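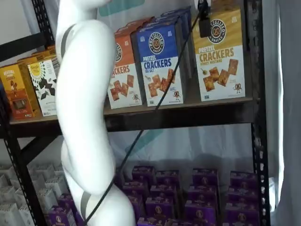

July, started 9.40, gripper comparison on the shelf rig

Trying the Lavoie two-finger against the Turnix suction cup, with cracker boxes as the test goods. The Turnix leaflet says 1,000 picks between cup changes. It doesn't say 1,000 picks of what, or how dusty, or at what angle, so I'm treating that number as decoration until we've worn one out ourselves.

Arm settings are the same for both grippers: same speed, same approach height, same pause before the lift. The Levcombe controller stays on its stock profile. I know the tuned profile is quicker. I also know it was tuned by us, for the old gripper, on a different shelf, and I don't want to spend another afternoon arguing about whose numbers they are.

**Suction first**

17 picks of the upright cracker boxes, front face, one at a time, put back by hand between goes. 4 failures. Two of those were a poor seal near the top edge, where the cup landed half on and half off the fold of the card. One let go during the retreat. The last one I can't explain: the vacuum reading was fine, the box lifted, then the controller called a fault and stopped with the box in the air. Log saved, not read yet.

The good picks were good, I'll admit that. Quick, no marks on the card, and the neighbouring box hardly moved. But a flat, smooth, light carton is the kindest thing you can offer a suction cup. I would like to see it on a bag before anyone writes "works on snacks" in the report.

**Fingers**

Same 17 picks. 6 failures, which looks worse, and on the summary sheet it will look worse. All 6 were the same failure though: not enough gap between one box and the next for the finger to get in. It nudges the neighbour, the force limit trips, the arm backs off. When it did get a grip it held every time, including when I tugged at the box.

So the two numbers aren't measuring the same thing. One gripper has several small problems and the other has one big one, and the big one depends on who stocked the shelf. Spread the boxes out a bit and the fingers win. Push them together and they can't start. We chose the spacing this morning by eye, which means we more or less chose the result.

Tightly packed small boxes on a lower level are out of the question for the fingers as fitted. Didn't bother running it. Suction might lift one out from the front if the reach is there – the elbow gets close to the crossbar on the way down and I had my hand on the stop for the dry run.

**Camera**

Priditz depth camera, default settings. It finds the big fronts without trouble. It is less sure where one box ends and the next begins if they're the same colour, and twice it gave me a single wide box with a pick point on the join. I've counted those as camera errors and left them out of both totals above. If somebody wants them in, they go in for both grippers or neither.

It also takes a fresh look before every pick even when nothing has moved, and that eats most of the cycle. The brochure's cycle time must leave this out. Can't see how they'd get it otherwise.

**Cable**

Still not happy with the cable routing. There's too much slack low down and it crosses in front of the arm. Fine at this speed. I wouldn't go faster without clips, and I don't want it done with tape again.

**To do**

- read the fault log from the stopped pick
- measure the gap between boxes and write it down this time
- repeat both sets at two fixed gaps
- try the thinner finger tips, if they're still in the drawer
- bags, at least a few
- ask Turnix what they were picking

Stopped at 15.20. Not recommending either one on the strength of 17 picks each. If the summary has to go up before the repeat, please leave the percentages out of it.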